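Gripper budget - gallery and notes

Last updated: Wednesday, late

Quick page for everyone who has to sign off on the next round of spend. Asabe Ajayi wanted something to look at besides the spreadsheet, so the notes are short and go with the table setup. Prices are in the sheet, tab 2. If a number here doesn't match the sheet, trust the sheet.

Where we are: one arm running, second one quoted by Rarkbridge, lead time 11 weeks. Order has to go in by April or we lose the slot. The Olaniyan quote is cheaper but leaves out the mount plate and the cables, so not really cheaper once you add it up.

The item set is the stuff people buy and leave on a counter. Odd shapes, shiny lids, crinkly wrap. Suleiman Nwachukwu keeps the list, send him additions before you go shopping pls.

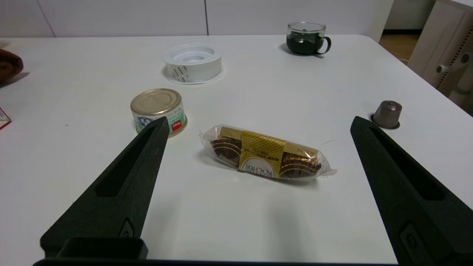

Fingers either side of the Rocher pack. Tin, coffee capsule and a glass on the same table.

Wrapped goods - the clear film is what we're paying for in the sensor line. Wrist camera we have is fine on boxes, poor on film. The upgrade is one unit per arm, so two if the second arm goes through. Don't order just one, shipping is the same.

Fingers - budget 6 pairs for the year. We went through more than planned last year and waited on every reorder. Hika does a pair with swappable tips, tips are 42 dollars a set. Would rather stock tips than whole fingers. Asabe to check if they fit the base we've got, if not its an adapter and thats another line.

Small round things - capsules, tins, lids. Want a softer pad for these. Pad sheet from Jodico, cut our own. Cheap, put it under consumables and not equipment or it'll sit in approval for a month.

Test items - 500 for the year, food and packaging together. Keep receipts!! Anything with liquid gets its own line because we also need trays and a cover for the arm base. Cover is quoted, trays are not. Any kitchen supply place will do.

Table and lighting - no new spend. Second table only if the second arm is approved, same height as the first or the calibration gets redone from scratch. White top again please, glare and all, so the two stations match.

Service contract - still open. Rarkbridge wants a full year up front, Suleiman is asking for quarterly. Leave the row yellow untill he hears back.

Comments on the sheet and not on this page, I don't check these.

Shares: 6
Comments: 11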